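From: Imtiaz Haque
To: robotics club list
Subject: Re: Kitchen task for February

Tamsin Obi wrote:
> The arm is ready for the Kolbridge heat. Bowls are
> easy, so I vote we enter the full table-clearing round.

I'm not convinced. One finger against the rim of a big lavender bowl is a start — I wouldn't call it ready. There are still carrots and a drinking glass on that table.
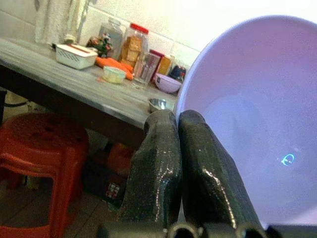 Do we have to enter the full round to get a place? The single-object round counts just as much, and entries stay open until February.

I'd want 19 clean lifts in a row before I put my name to anything bigger.

Imtiaz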